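Jiltden Hall, Ground Floor
Workroom Inspection Checklist with Comments
Period covered: November
Areas: main workroom, store, rear corridor, kitchenette

Ratings used: S = satisfactory, A = attention needed, U = unsatisfactory, N = not inspected. An item rated U stays open until it has been inspected again. Items rated A are carried to the next sheet with their comment.

1. Exits and walkways

1.1 Main exit door opens fully from inside without a key. S
1.2 Rear exit door opens fully. A
Comment: door drags on the threshold for the last part of its swing. Opens under moderate force. Plane the bottom edge or lower the threshold strip.
1.3 Walkways clear to marked width. S
1.4 Rear corridor free of storage. U
Comment: two flattened cartons and a floor fan against the left wall. Same finding as last sheet. The corridor is an exit route for its full length, including the recess by the meter cabinet.
1.5 Exit signs lit. S
1.6 Emergency lights hold on battery test. A
Comment: the unit over the store door went dim before the end of the test. Replace battery and test again. Other units held.

2. Floors

2.1 Surface sound, no lifted edges. S
2.2 Mats flat, with non-slip backing. A
Comment: kitchenette mat has curled at one corner. Taping is not accepted as a repair. Replace.
2.3 Spill kit stocked. S
Comment: absorbent pads were restocked. Bag ties are still missing from the kit list and should be added.

3. Tables, screens and stands

3.1 Table legs locked, no movement under hand pressure. S
3.2 Table coverings do not reach the floor on a walkway side. S
3.3 Folding screens stand with panels angled. A
Comment: a screen opened out in a straight line has very little resistance to tipping. Set a clear angle at each hinge. Check hinge screws by hand at each inspection and tighten any that turn. A screen must not cover an exit sign, a call point or an extinguisher, and must not stand against a heater.
3.4 Stands and tripods have legs fully spread and collars tight. S
3.5 Loose cables kept off the walking line. S
Comment: a hanging cable is acceptable where it drops behind furniture or a screen and does not cross a route. Cables that cross a route need a cover strip.
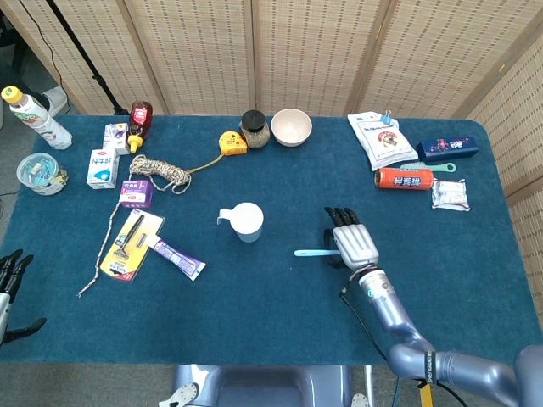 3.6 Stacking chairs in stacks no higher than the posted limit. S
3.7 Damaged furniture tagged and removed. A
Comment: one chair in the store has a split seat and carries a tag, but it was left in the usable stack. Tagged items go to the rear bay.

4. Shelving and storage

4.1 Load plates fitted and readable. U
Comment: Bellau shelving, bay 2, has no plate. The matching bays are plated at 348 lb per shelf. Bay 2 has a different beam section, so that figure must not be assumed for it. Unload to the bottom shelf until the rating is confirmed in writing.
4.2 Heavy items at or below waist height. S
4.3 Uprights fixed to wall. S
4.4 Clearance below sprinkler heads. A
Comment: paper rolls on the top shelf of bay 4 are too close to the head. Move down one level.
4.5 Step stool feet and treads intact. S

5. Electrical

5.1 Outlets and cover plates undamaged. S
5.2 Ground fault outlets trip and reset. S
Comment: both kitchenette outlets tested with the built-in button only. A plug-in tester should be used next time.
5.3 Power strips not connected in series. U
Comment: one strip was plugged into another behind the copier. Disconnected during inspection. Rating stays at U pending a second visit.
5.4 Portable heaters within the 1000 watt house limit and fitted with tip switch. S
Comment: Uletti heater, 600 watts, switch operates. Keep the space in front of it clear.
5.5 Panel door closes, circuits labeled. A
Comment: three breakers have handwritten labels that have faded. Relabel after tracing each circuit.

6. Fire equipment

6.1 Extinguishers mounted, gauge in green, seal intact. S
6.2 Monthly tags initialed. A
Comment: store unit has no entry for the previous month. Do not backfill the tag.
6.3 Smoke detectors respond to test. S

7. First aid

7.1 Kit in marked location. S
7.2 Contents in date. A
Comment: eye wash is past its printed date. On order from D'Souza supply counter.

Open at U: 1.4, 4.1, 5.3
Sheet to be posted inside the store door and a copy placed in the binder.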